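프렌덴, 철도차량용 기후환경시험동 증설 완료… 킨드턴에서 가동 개시

2020/07/09, 킨드턴

철도차량 시험 전문기업 프렌덴(Prenden)은 킨드턴(Kindton) 시험센터의 제2 기후환경시험동 증설 공사를 마치고 차량 단위 시험 접수를 시작한다고 밝혔다. 시험동은 전동차 2량을 연결한 상태로 수용하며, 바닥면적은 3480㎡이다.

신설 시험동에서는 저온 시동, 결빙 조건에서의 출입문 개폐, 강설 조건에서의 공기흡입구 막힘, 고온 다습 조건에서의 냉방 성능을 단일 시험 일정 안에서 연속으로 수행할 수 있다. 강설 및 빙결 조건은 천장부 노즐과 이동식 분사 장치로 형성한다. 차량 측 전원은 별도 급전 설비로 공급하므로 집전장치를 올리지 않은 상태에서도 보조전원장치와 공조장치를 정격 부하로 운전할 수 있다.

계측 계통도 전면 교체되었다. 차량 내외부에 배치하는 온습도, 풍속, 표면온도 센서는 모두 418채널이며, 이 중 126채널은 객실 내부 쾌적성 평가에 배정된다. 데이터 수집 및 시험 제어에는 헬스트룀(Hellström)이 공급한 플라소라(Flasora) 소프트웨어를 적용하였다. 플라소라는 시험 절차서의 단계별 조건과 측정값을 동일한 시간축에 기록하고, 허용 범위를 벗어난 구간을 시험 성적서에 자동 표기한다.

트뤼그베 블롬크비스트(Trygve Blomqvist) 프렌덴 시험기술본부장은 "기존 시험동에서는 저온 시험과 고온 시험 사이에 차량을 반출해야 했다"며 "신규 설비에서는 차량을 고정한 채 조건을 전환하므로 센서 재부착과 재교정 공정이 생략된다"고 설명했다.

시험 범위는 신조 차량의 형식시험, 개조 차량의 비교시험, 공조장치 및 출입문 장치의 단품시험으로 구분된다. 단품시험은 시험동에 인접한 소형 챔버에서 진행하며, 차량시험 일정과 무관하게 접수한다. 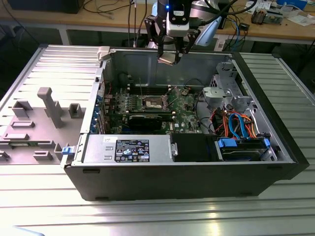
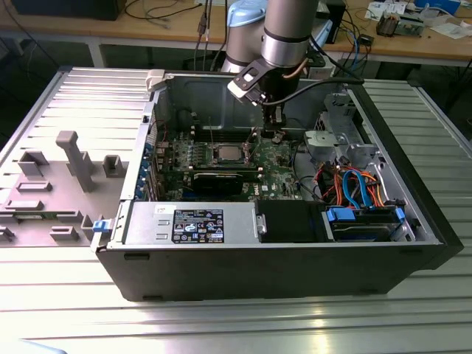
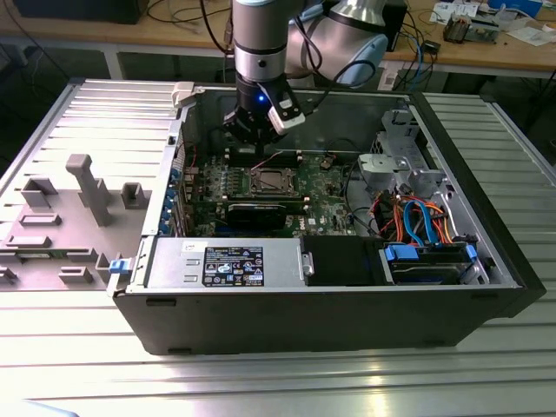
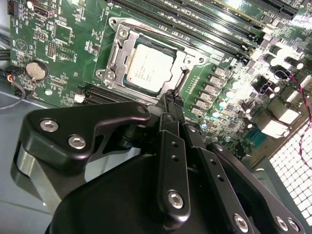 시험 의뢰자는 차량 중량, 축간거리, 보조전원 정격, 냉매 종류를 명시한 사전 검토서를 제출해야 한다. 프렌덴은 검토서를 토대로 고정 방식과 센서 배치안을 작성하여 의뢰자의 승인을 받은 후 차량 반입 일정을 확정한다. 시험 중 발생한 차량 고장은 해당 시점의 환경 조건과 함께 기록되며, 시험 재개 여부는 의뢰자와 협의하여 결정한다.

기존 제1 시험동은 내년 1월까지 현행대로 운영한 뒤 냉동기 정비에 들어간다. 이미 접수된 시험은 당초 일정에 따라 진행된다. 차량 반입용 인입선의 사용 조건과 시험동 도면은 프렌덴 고객지원 부서에 요청하면 받을 수 있다.

문의: 프렌덴 킨드턴 시험센터 고객지원 부서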